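Zur Aufbewahrung von Pflanzenfarben im Hausgebrauch

Seit der Veröffentlichung des letzten Beitrags sind mehrere Anfragen eingegangen, die die Haltbarkeit selbst angesetzter Farbauszüge betreffen. Der Verfasser nimmt hierzu im Folgenden Stellung. 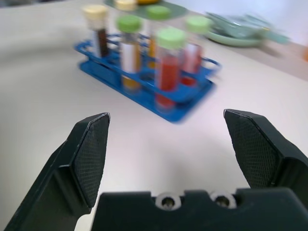
Kategorie: Färben und Werkstoffe

Auszüge aus Krapp, Reseda und Blauholz sind grundsätzlich kühl und dunkel zu lagern. Bei Zimmertemperatur ist nach 12 Tagen mit einer Trübung zu rechnen; im Kühlschrank verlängert sich die Frist auf 21 Tage. Das Verfahren folgt weitgehend der Anleitung von Bernadette Ó Dálaigh, deren Kurs im Hause Nostitz der Verfasser im November besuchen durfte. Abweichend davon werden je Ansatz lediglich 200 Gramm Färbegut verwendet.

Hinsichtlich der Beizmittel wird weiterhin Alaun empfohlen. Eisensulfat dunkelt die Töne merklich ab und ist bei feiner Wolle mit Zurückhaltung einzusetzen.

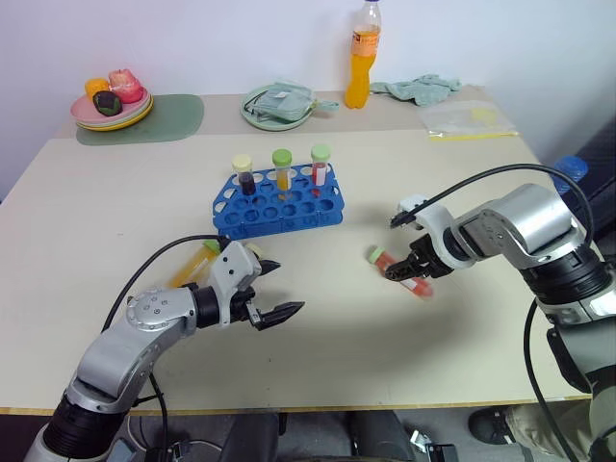 Herr Gearóid Hanrahan weist in seiner Zuschrift zutreffend darauf hin, dass hartes Leitungswasser den Krappton ins Bräunliche verschieben kann. Regenwasser ist daher vorzuziehen, sofern es zuvor gefiltert wurde. Proben der sechs bisher gefärbten Garne können auf Anfrage zugesandt werden. Rückmeldungen zur Lichtechtheit nimmt der Verfasser über das Kontaktformular entgegen.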